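Cotard Reviews: a small corpus of film criticism with scene-level notes

Cotard Reviews is a collection of 136 long-form film reviews, each one marked up by hand so you can see where the critic is retelling the plot, where they're judging it, and where they've wandered off to talk about something else entirely (the wandering is our favorite part!). It started as Widad Saab's private spreadsheet for a class on writing about movies and grew from there.

Version 1.2, December 2021

What's in it

All of the reviews were written for this project or handed over by their authors. They cover 66 films, mostly European dramas and comedies, with a good helping of festival titles that never got a wide release. Some films have a single review. Tuvia, the three-hour ferry drama, has nine, and they disagree wildly, so if you only have an afternoon, start there.

Every review is a plain text file with a matching notes file. The notes file gives one line per sentence: sentence number, label, and an optional comment. The labels are plot, judgment, craft, performance, context and aside. A sentence gets one label only. We argued for a long time over whether to allow two, and Helge Haugland won.

The folders

reviews holds the texts, named by film and then by the critic's initials.
notes holds the label files, same names, ending in .tsv.
films.csv lists title, country, running time and director's credit as printed on screen.
guide.txt is the labeling guide. Please read it before you use the craft label for anything, as our idea of craft includes sound mixing but leaves out costume. Costume is under performance. I know.

How the labeling was done

Two people read each review separately, then compared. Cremilda Dantas and Csenge Somogyi did most of the first pass, and Nivaldo Teixeira settled the ties. The hardest sentences were the ones that tell you what happens while rolling their eyes at it. "Then, inevitably, the brother comes home" is plot on paper, but that "inevitably" is doing a lot of work. We marked these as judgment if taking out one word would change the critic's opinion, and as plot otherwise. 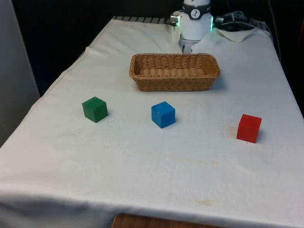 Asides were much more fun. One review of Trarwood spends 30 sentences on the critic's uncle and his car before getting back to the movie, and it's still one of the best pieces in the set. We kept every word.

Spoilers

There are lots. Endings are given away freely, and we didn't flag them in version 1.0. From 1.1 on, a comment of END in the notes file marks any sentence that reveals the last act. The two Holanda reviews still need this done.

Known problems

Curly and straight quotes are mixed in the older files.
The running time for Holanda is the festival cut. The later cut is shorter and a few critics saw that one instead, so their complaints about the wedding scene may puzzle you.
Star ratings are missing wherever the critic refused to give one. Please don't fill them in by averaging!
Sentence splitting trips on titles that end with a question mark.

What it's good for

Teaching, mainly. Students love seeing how little plot a strong review needs — and how early the judgment tends to sneak in. It's also a nice size for trying out a sentence classifier before moving on to something bigger. It's too small to say much about critics in general, and it leans hard toward people who like slow movies.

Using it

Free for teaching and research. Reviews stay the property of the people who wrote them, so credit the critic by name if you quote more than a line. Corrections are very welcome, especially from anyone who has seen both cuts of Holanda. The next update is planned for January and will add reviews of short films.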